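Course handout 6: Taking stock of household belongings
Moving and Storage Basics, Narnau Adult Learning Center
Revised 5 Mar 2021

What an inventory is for

A household inventory is a written list of what you own, where it is kept, and what it would cost to replace. Movers use it to price a job. Insurers ask for it after a fire or a theft. Families use it when an estate is divided. The same list can serve all of these if it is made with some care the first time.

Most people who lose belongings and have no list leave things off their claim. They remember the couch and the television. They forget the iron, the extension cords, the winter boots and the contents of the hall closet. Small items add up faster than large ones.

Two ways to go about it

By room. Start at the front door and work clockwise. Finish one room before you start the next. This is the method we use in class, and it suits apartments and small houses.

By type. List all furniture, then all kitchen goods, then all clothing, and so on. This suits people who already know what they have, such as collectors, and it works better for storage units where things are stacked without regard to room.

Do not mix the two. A list that begins by room and drifts into types will have gaps and double entries.

What to write down

Each line should have the item, a short description, the place it is kept, the year you got it if you know, and the replacement cost. Serial numbers go on a separate sheet. For sets, write the number of pieces and note any that are missing.

Replacement cost is what you would pay today for a similar new item. Actual cash value is replacement cost less wear. Policies pay on one basis or the other, so read yours before you fill in the column. In the Riltirstead worksheet from last week, the dining set was entered at 1,095 dollars replacement cost. The same set came out at 300 dollars under actual cash value. Both figures were correct. Several people marked one of them wrong.

Grouping small items

You do not need a line for every spoon. Group things that are alike and worth little on their own: towels, paperback books, canned food, hand tools. Give the group one line and one total. Pull an item out of its group if it is worth much more than the rest, or if you would want that exact item back.

Toys and games are the hardest group for most households. They move from room to room and they get stored with parts of other things. List boxed games together. List loose puzzles and single toys together. Bikes, game consoles and anything with a serial number get their own lines.

Trays, bowls and baskets that hold other things are easy to skip - the eye goes to the contents. Enter the holder on its own line under the room where it is kept, then enter what it holds.

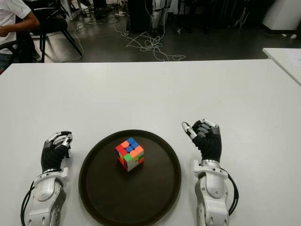 Fig. 4. Round serving tray and Rubik's cube: two entries, one under tableware and one under toys and games.

Keeping the list safe

Keep one copy outside the home. A relative's house, a bank box or an online account will do. A list that burns with the house is no help. If you use the Flidex form, print it as well as saving it, and write the date of the last change at the top of the first page.

Go over the list once a year. January works for many people, as gifts have come in and old things have gone out. Cross off what you sold or gave away. Add receipts for anything large. Check the replacement cost on appliances, where prices change the most.

Terms to know

Rider: an added part of a policy that covers a named item, such as a ring or an instrument.
Deductible: the part of a loss you pay yourself.
Bill of lading: the contract between you and the mover. It is a different paper from the inventory, and you should have both on moving day.

For next class

Inventory one room of your home by the room method. Bring the list and a blank copy of the form. Read the Xolalpa case, page 28 of the packet, and be ready to say which items should have been grouped.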